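Buying a Bench Cell: Questions We Keep Getting

Prakash Naidu and Bhavana Shetty look after equipment purchasing for the Rilova kitchen-tasks group. They wrote this page in July, after answering the same email for what felt like the last time. It was not the last time.

Should we start with one arm or two?

Two, if the work involves food, cloth or anything else that refuses to hold still. One arm is fine for moving blocks, and you will be tired of moving blocks by Tuesday. Budget for the pair up front. Adding a second arm later means a longer rail, a bigger table and another round of approvals, and the approvals take longer than the robot.

What did you forget to put in your first budget?

The table. Also the walls, the frame, the cables, the spare cables, and the shelf for the things we bought before we knew what we needed. Our first request to Discombe covered the arms and grippers in loving detail and then had a single line reading "misc." The misc. came to more than 19 percent of the total. Give it its own page.

Do we need wrist cameras as well as a fixed one?

Yes. The fixed view tells you where everything is, and the wrist view tells you what the fingers are up to, usually at the moment the arm is blocking the fixed view. Vignesh Menon tried to save money by leaving the wrist cameras off the order. He now signs for the wrist cameras personally.

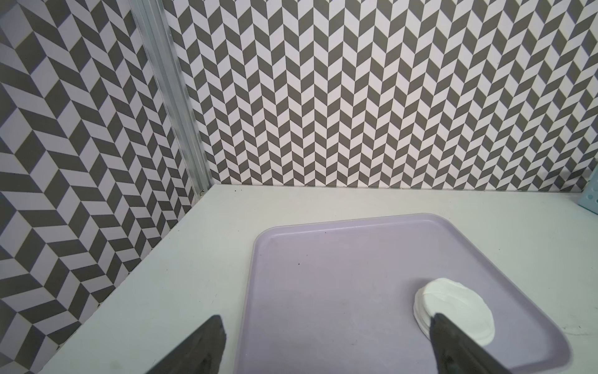

Price the mounts and the long cables at the same time. A camera with no bracket is a paperweight with a lens, and the bracket always seems to ship from a different warehouse.

Are the grippers that come with the arms good enough?

For planning purposes, assume yes for the first quarter and no after that. Parallel grippers are simple, cheap to fix and easy to explain to whoever approves the budget. They are also not hands. Try them on the actual objects you care about before you pay for something with more joints. Murnar lent us a fancier set for a month, and we spent most of the month reading the manual.

How much should we set aside for props?

We put $510 on the first request and were asked whether we were opening a restaurant. It was a fair question. Trays, boards, baskets and utensils are cheap one at a time and go missing at a steady rate. Buy doubles of anything you plan to use every day, and pick colors that stand out from the table. White on white is very tasteful and a pain to label.

Can we use real food?

You can, and sooner or later you should. Dough is a good early choice: it costs next to nothing, it changes shape, and it will show you how little you know about pushing on things. It does need its own line in the budget, along with cleaning supplies and somebody's time. Yamuna Venkataraman handles our grocery receipts and would like it known that "robot flour" is not an accounting category. 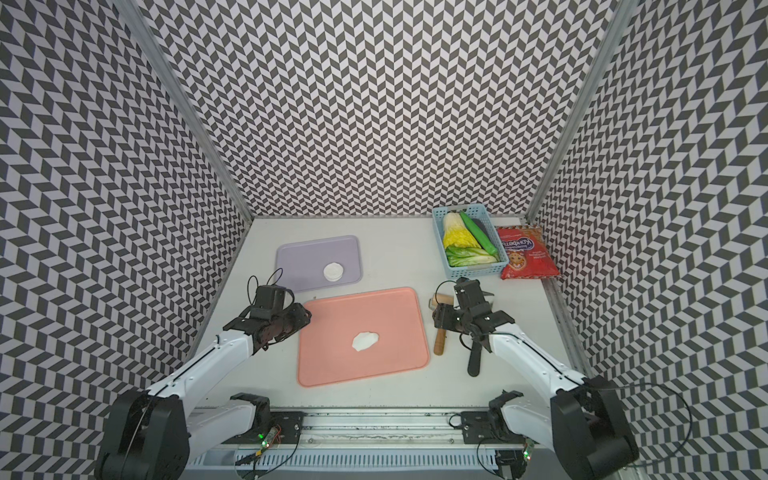 Dough station with both arms on the front rail, produce basket at the back.

How big a table do we need?

Bigger than the reach chart suggests. The chart shows what the arm can touch. It says nothing about where you will put the things it isn't touching yet, or the elbow of the other arm. Lay your props out on a sheet of cardboard first and move them around. This costs nothing and has saved us one table so far.

Are the patterned walls worth buying?

We like ours. They give the workspace a clear boundary and keep the rest of the lab out of the picture, including Manikandan Pinto's lunch. Get a quote for printed panels before you let anyone offer to do it with tape.

Should we buy a service contract?

Ask what it covers and then ask again in writing. The one we were offered by Ó Conaill covered the arms but stopped at the wrist, where most of our trouble begins. We turned it down and put the money into spares: fingers, screws and a gripper we hope never to open. We opened it in the second week.

How long until it earns its keep?

That depends on who is asking. For finance, we count usable demonstrations, and our target for the first stretch was 200. Leave setup out of that schedule and give it a schedule of its own. Ours ran two weeks over, one of which went to finding the right screws.

Can we come and see yours before we order?

Yes, please do. Email Bhavana, who keeps the calendar. Bring your own list of tasks and, if possible, the person who signs the purchase orders. Mornings are better. By late afternoon there is flour on most things, and the sales pitch suffers.

Will you send us your parts list?

Gladly. It comes as a spreadsheet with a tab called "mistakes." Start with that tab.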